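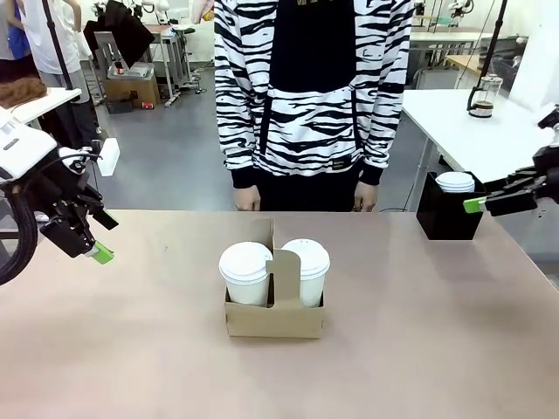
Two-cup cardboard carrier with raised center divider and cut-out handle, shown with lidded cups.

Huramex Two-Cup Carrier, Plain Brown
Sold flat, 50 per sleeve

I run a supply page, so I'm supposed to tell you this carrier will change your counter. It holds two cups. If you were hoping for more than that, the other sellers have longer pages.

We took on the Huramex after dropping the Unstead molded tray in April. The Unstead was cheaper per piece and I still get emails asking for it. I also got emails about lattes in footwells, and after enough of those I stopped ordering it. Whether the Huramex is a better design or we just had a bad batch of the other one, I can't prove. Returns went down. That is all the evidence I have.

What you get
Open-top carrier with two compartments and a divider that stands up between the cups as the handle. Plain outside, no printing. Cups are not included, and neither are lids.

Fit
The maker's sheet says "fits all standard cups." I don't believe any sheet that says "all" and "standard" in the same line. We tried it with the paper cups we sell and they sit down into the compartments properly. Short espresso cups rattle around. Very wide iced drink cups go in if you push, and then the walls bow out and you wish you hadn't. Order one sleeve and try your own cups before you buy a case. I would sooner sell you one sleeve than take back a case of 2000.

Strength
The maker quotes a carry load of 1050 grams. I have no idea how they tested it, and when I asked, I got the same sheet back with a different date on it. Two full large coffees come in under that number. A carrier that has sat in a puddle of spilled drink is a different thing, and no number on the sheet covers it.

Green claims
The sleeve label says "eco" in three places. It's uncoated cardboard. Your local recycler may want it or may not, depending on how much coffee is on it. I won't put a leaf symbol on this page.

Folding time
They ship flat. The first few are annoying, because the handle tab wants to go in backwards. After that it's quick enough to do during a slow spell. Don't pre-fold a hundred and stack them under the sink, as the corners go soft if it's damp down there.

Compared with the Grorance four-cup
People ask if they should buy the four-cup and use it for everything. With two cups in it the Grorance tips if you load one side, and it costs more. If most of your orders are for two, get this one.

Ordering
Sleeve of 50, or case of 2000. Limit of 6 cases per order while stock is short. Orders in by 16th November go out on the next truck from the Okonkwo warehouse, and anything later waits for the one after. Custom printing is possible but the minimum is silly for a single shop. A rubber stamp does the job.

Questions about fit or freight go to Oluwaseun Omoregie at the order desk. Send your cup's height and rim width with the message.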